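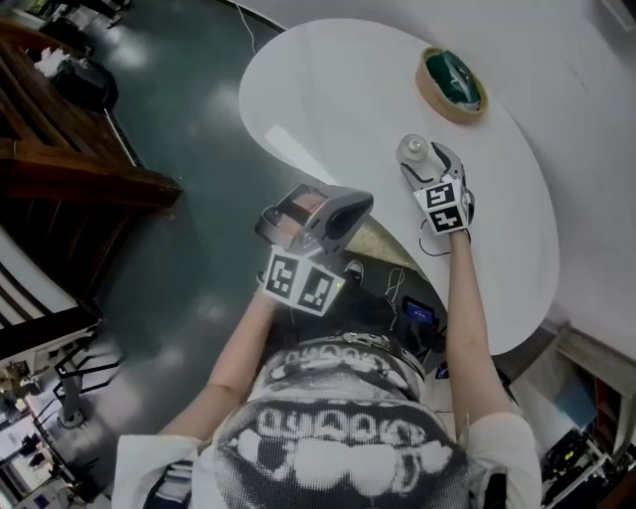

Gunther Kleinschmidt bought his kidney-shaped table the summer he turned 72, and he has been talking about it ever since. "My wife wanted a rectangle," he told me, laughing. "Everyone wants a rectangle! But you sit at the inside of the curve and everything you need comes round to meet you."

He runs Gudomholm, a small workshop where people come to learn how to sort and put away their own belongings, and the big white table is where every class begins. The round woven basket with the dark green lining lives on it too. I asked whether the lining was meant to go with the dark green floor, and he looked delighted. "It was luck, pure luck, but I tell people I planned it."

His method is slow, and he is in no hurry to speed it up. Small bottles come first, one at a time, stood upright on the white top so you can see what you have. "A clear bottle is a good one to begin with," he said. "You pick it up, you look at it, you decide. Most people can manage that much before coffee." Whatever is staying goes in the basket, and once the basket is full you stop for the day (he is strict about this, though he did admit to squeezing in 3 extra bottles last June).

We got onto shelves after that, and he was off again for a good while. He likes dark wood and plain horizontal boards, and he has no patience at all for doors. "With doors you forget. I had a cupboard at home I didn't open for seven years, and do you know what was in it? Baskets!"

The next beginners' class still has two places left.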